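Evaluation diary, picking cell, February

Morning session began at 8:15. Present: Wálter Ticona, Edith Espinoza and the undersigned. The Arkovmont trial license was confirmed active on the cell computer before any motion was allowed. Today's bin held mixed household goods, among them an apple, a scrubbing brush and a pair of orange-framed sunglasses. 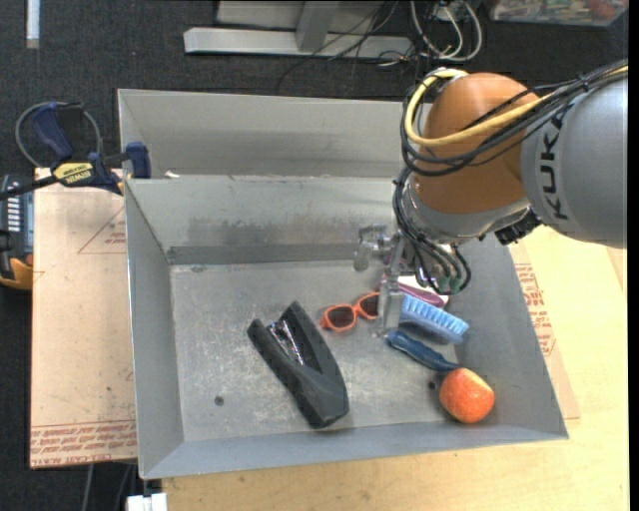

## Trial of the Arkovmont grasp planning service

The service is offered by subscription and is under review for the returns line at Pacheco. The vendor's proposal promises planning on unsorted goods without item models. Our task is to establish whether that holds for the kinds of items Pacheco receives.

The morning run closed at 201 attempts. Edith kept the written log and marked each failed pick by item. The brush was taken by the body in most cases and gave little trouble. The sunglasses were less satisfactory. The planner favored the lenses over the frame, and on 2 occasions Wálter stopped the arm by hand when he judged the closing force too high. He has asked for a lower limit to be set for eyewear. I agreed, and the change was entered before lunch.

The apple was picked without visible bruising. It will be kept overnight and looked at again tomorrow, as marks on fruit may take some hours to show.

## Call with the vendor

Nidia Chávez joined at 1:30 to hear the vendor's answers on price and support. The quoted plan covers 1,304 planning requests per day in the base tier. Requests above that number are billed separately. Nidia pointed out that Pacheco's peak load last season reached 2,216 returns in one day, before any repeat attempts are counted. The base tier is therefore not suitable, and she has requested a revised quotation in writing.

The question of what happens when the network connection drops was put to the vendor twice. The reply was that the arm holds its position and waits. We consider this acceptable for a trial — less so for a night shift with one operator on the floor.

## Open items

- Revised quotation, to Nidia.
- Force limit for eyewear: repeat the test with the new setting.
- Compare with the Guto package, using the same goods and the same log sheet. Lizeth Nina holds the earlier Guto results.
- Clean the bins before the next run.

Cell powered down at 4:50. Keys returned to Edith.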